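Tuesday, October, bench notes, desk lamp placement

Finally got to the lamps! Uwe had the Clurnari one clipped up by the window, but I much prefer a lamp with a proper base, so the white one with the long light bar gets the big pale board today. The board is a joy for this – it throws the light back up softly and you see every shadow edge.

Started at 4:30 with the base near the middle. Too much glare when I sit down. Moved it right, 5 cm at a time, and turned the bar a little after each move. By the 6th try the bar reached past the side of the board and the middle was still nicely lit (much better than I'd hoped!). Meter read 174 at the center with the blinds down, 19 at the far left corner. That corner is still gloomy, so a second lamp may be worth a go.

Cord goes out the back and over the far side of the table. Keep it that way, it stays clear of the drawing area.

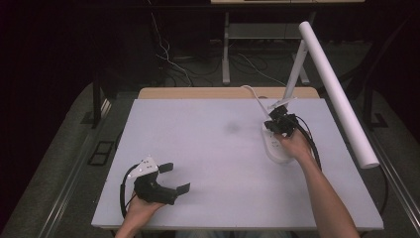
Lamp on the right side of the board, held low on the arm, just above the base.

The gray smudge near the center needs wiping before we do the shadow sketches. Hauke, did you put the cleaner back in the Albers cabinet?

Next: same spots with the blinds up, then try the Flumetti bulb in the old lamp to compare.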